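Aprender a cenar tarde

11 de septiembre de 2024

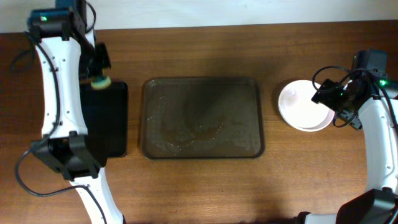 El horario, mi primera dificultad

Cuando llegué a España, en mayo, mi profesora de español me había preparado para el subjuntivo, pero no para la hora de la cena. En la casa de mis padres se cena a las seis y media. Mi madre pone la mesa a las seis y cuarto y a las siete ya está todo lavado. Yo he vivido así treinta años y pensaba que el hambre era una cosa del cuerpo, igual para todas las personas.

La primera semana fui a un restaurante cerca de mi piso a las siete menos diez. La puerta estaba abierta y dentro un señor pasaba la fregona. Me preguntó si quería un café. Le dije que quería cenar y me miró con mucha amabilidad, como se mira a un niño que se ha perdido. Me hizo un bocadillo de queso. Lo comí sola, con las sillas puestas encima de las otras mesas, y le di las gracias demasiadas veces.

Ese señor se llama Macario Cuevas y hoy es casi un amigo. Me explicó que la cocina abre a las nueve, y que antes de las nueve la gente «pica algo». Busqué el verbo picar en el diccionario y encontré trece significados. El mosquito pica, la cebolla se pica, el chile pica, y una persona también se pica si pierde a las cartas. Todavía uso este verbo con miedo.

La merienda

Durante varias semanas intenté comer a mi hora en mi casa y después salir con los compañeros de trabajo a la suya. El resultado fue que cenaba dos veces. En la empresa, que se llama Valbridge y donde yo traduzco manuales del inglés, comemos a las dos y media. A las cinco yo ya miraba el reloj. A las seis no entendía bien las frases que traducía.

La solución me la dio Renu Mishra, que se sienta enfrente de mí y lleva cuatro años más que yo en este país. Me dijo: «Tienes que merendar, y sin vergüenza». Yo creía que la merienda era solamente para los niños que salen del colegio. Ella saca a las seis un yogur y un plátano, los pone encima de los papeles y no contesta al teléfono hasta que termina.

Probé con fruta y no fue suficiente. Probé con galletas y fue demasiado, porque no sé comer dos galletas. Ahora tomo una tostada con aceite y sal, y a veces tomate si me queda del desayuno. Con esto llego hasta las nueve de buen humor.

Lo que cocino

Otra cosa que tuve que cambiar fue la cantidad. Yo hacía sopas espesas, con patata y carne, y si las tomaba a las nueve y media no dormía bien. Ahora por la noche hago tortilla francesa, o calabacín al horno, o una ensalada con garbanzos que aprendí de una vecina. La receta es poco exacta: un bote de garbanzos, medio pimiento, cebolla muy pequeña, vinagre. Ella dice que el vinagre se echa «hasta que lo pida». He preguntado cómo sé yo cuándo lo pide y me ha contestado que se nota. Yo echo dos cucharadas.

El domingo es diferente. Se come a las tres, se habla hasta las cinco y media, y después por la noche casi no se cena. Para esta conversación después de comer existe una palabra, sobremesa, que no puedo traducir a mi lengua con una sola. Al principio yo me levantaba a recoger los platos, por educación, y todos me decían que me sentara. Pensé que lo hacían por ser amables con la extranjera. Después entendí que si una persona recoge los platos, parece que quiere que los demás se vayan.

Mis padres

En agosto vinieron mis padres a visitarme. Mi padre aceptó la siesta el primer día. Mi madre llevaba en el bolso un paquete de pan negro y a las seis y media lo abrió en un banco del parque, con mucha dignidad. La última noche los llevé al restaurante de Macario a las nueve. Mi madre pidió pescado y dijo, en nuestra lengua, que estaba muy bueno y que era una hora para ladrones. Macario quiso saber qué había dicho. Le traduje solamente la primera parte.

Ayer me llamó ella por teléfono a las siete y me preguntó si ya había cenado. Le dije que no, que estaba merendando.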